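Second booster, go now or wait till June?

kobzar_yurii
April 8, 2022
Hello all, Yurii Kobzar here, some of you will know me from the hay fever threads. Mum and I have both been offered our second booster at the Mokham clinic, and I keep going back and forth about it. She wants it done and dusted (she's 81 and doesn't like things hanging over her), but I had my last jab fairly late in the winter and wonder if I'd be better holding on until June, before we go and see family. Has anyone here been through the same muddle? I'd be so glad of your thoughts, and do forgive the ramble!

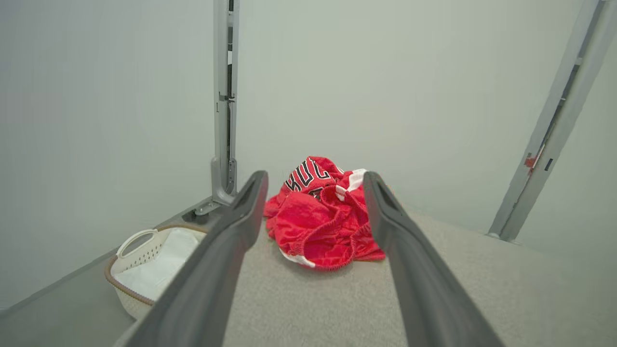 How long did they ask people to leave between the two boosters? The Mokham nurse told me to count from the date on my card and to ring the desk if I wasn't sure, as it depends on your age and your health.

tansy_lane
Oh Yurii, take your mum as soon as she's allowed, I would. My husband had his at Mokham and the worst of it was a sore arm and a long wait in a draughty corridor, so tell her to bring a cardigan. You're younger and could probably wait, but I'm a worrier and would go along with her and get it over with.

Zerno8
I don't quite agree, tansy, though I know you mean it kindly. His mum, yes, absolutely. But if Yurii is fit and well and had his last one late in the winter, I can't see the rush. My own doctor was quite happy for me to wait, and I felt rotten for 2 days after the last one, so I wasn't sorry.

tansy_lane
Well, your doctor knows you, and I've only got my corridor to go on! I still think turning up together is easier on everybody, especially with the parking there.
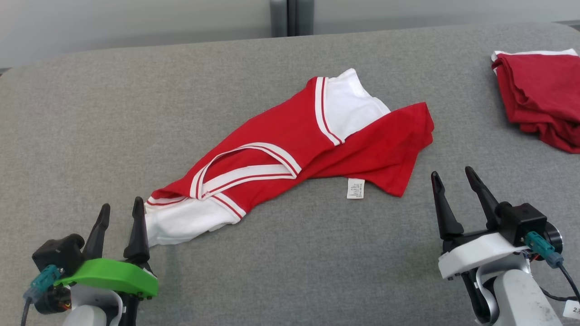
Tymoshchuk writes that the Zirusine surgery will look at your card over the phone and tell you which week to come, and that it saved a wasted bus ride.

kobzar_yurii
Thank you all, that's a real help. Mum is going to book hers, and I'll ring the desk with my card in front of me and ask properly before I decide. Zerno8, did you take anything for the two rotten days, or just sit them out with a hot drink?

Zerno8
Paracetamol and a great deal of tea.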